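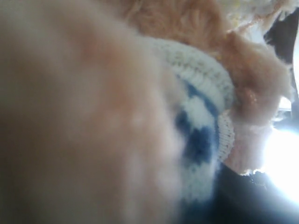 OK so I finally get why people go on and on about wool! I spent most of July reading up on sheep breeds (a phase, my sister says, we'll see) and now I can't walk past anything knitted without sticking my nose in it. Even a bit of off-white knitting gets me, look how the stitches show up in the ribbed cuff, with that navy-blue pattern curving inside it. 1/8

It started with Anum Chaudhry's spinning class. 4 evenings, 20 bucks each, and the first night we just pulled fleece apart with our fingers. I went home smelling like a barn and completely happy. 2/8

Crimp! Why had I never heard of crimp? It's the little wave in each fiber. Fine fleeces tend to have lots of tiny waves, coarser ones fewer and bigger, and it's a big part of what makes yarn springy. 3/8

Then there's lanolin, the grease in the fleece. Anum had us spin one batch with it still in and my hands were so soft the next day, I'm not kidding. 4/8

My first skein came out at 74 yards. It goes from shoelace to dental floss and back again and I love it so much. 5/8

Rozália Kováčik lent me her old wheel, a Starker with a squeaky treadle. She's been spinning for 40 years and can do it while watching TV. I have to stare at my hands the whole time and I still drop the yarn!! 6/8

Next up is dyeing. Onion skins first (saving them in a bag in the freezer door, sorry to everyone I live with), then maybe walnut hulls if the tree on Gosten Street has a good fall. 7/8

If you spin, please tell me your favorite breed for a beginner. I've got a pound of Romney on the way and room for more. 8/8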